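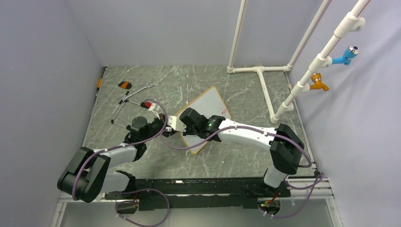 The arms came to the Stengate shop in Lastemstead the second week of January, and by then my mother had worked the sorting bench for so long that the stool had taken her shape (or she had taken the stool's, as she liked to say, usually with her mouth full of toast). They put the pair of them where the old packing table used to be, on that veiny gray floor she said would show every crumb, and they told her that for the time being she would be teaching them.

Now, my mother had taught plenty of people on that bench, me included, two summers running, and she had her own way of going about it. First you learned to pick a thing up. Then you learned to put it down without looking. After that she would leave you alone with the wrenches and the markers and the faucets and go make tea, and if you'd mixed anything up by the time she got back she just sat down and did it over beside you, slowly, so you could watch her hands.

She tried it the same way with the arms. She'd lay out a little whiteboard and an odd tool or two and stand there with her cup, and when one of them reached wrong she clicked her tongue at it, exactly as she had clicked it at me. The office wanted numbers, so she wrote numbers. On the third Friday the sheet said 394 picks, and she brought it home folded in her coat and read it to me over the soup as if it were somebody's report card.

"They go for the thin end," she said. "Every time! You'd never carry it by the thin end."
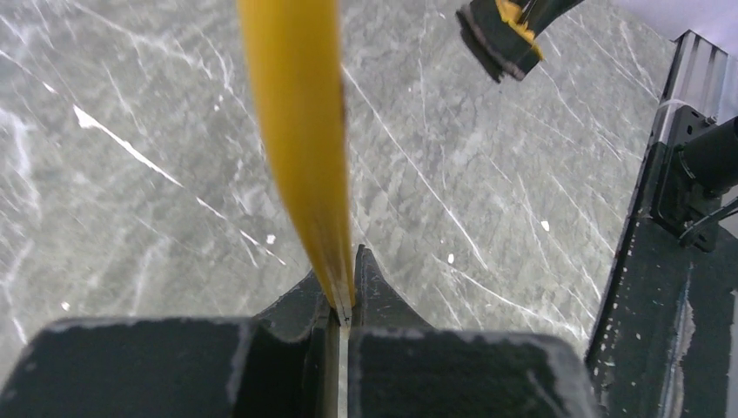 *The yellow one, by its point.*

I asked her if it bothered her, and she took her time, because she had bread to butter. She said what bothered her was the quiet. There used to be three of them back there, with a radio, and somebody always had a cousin getting married. The other two had moved up front to the counter, where it was warmer and you had to be polite. She could have gone too, they'd offered, and the pay was the same to the penny.

"And will you?" I said.

She said she might, in the spring. But on Monday she wanted to try them with the yellow one again, turned the other way around, and she asked whether I still had that old radio up in the closet, the one with the bent antenna, and whether it needed new batteries.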